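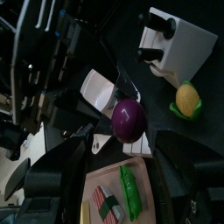
Re: [floor-list] January rota and the sorting cell

Tuesday, December 3, 2024

Mabli Yorath wrote:
> Once the Zevier arm takes over the tray sorting at Asthorpe, what
> happens to the 3 of us on that bench? Still 23 hours each? Navarro
> only said "reassigned".

Hi Mabli, quick one between calls.

Hours stay the same thru January, got that in writing. Sorting goes to the arm, you three move to checking and restocking - so less reaching, more walking. Not thrilled about the walking myself.

Training is two mornings, paid. Room 326. Stop button first, then teh tray setup.

What I don't have yet - who covers when it jams on late shift. Asked Brerkex twice. Will post when they answer.

Anyone with wrist trouble, tell me before the rota goes up pls.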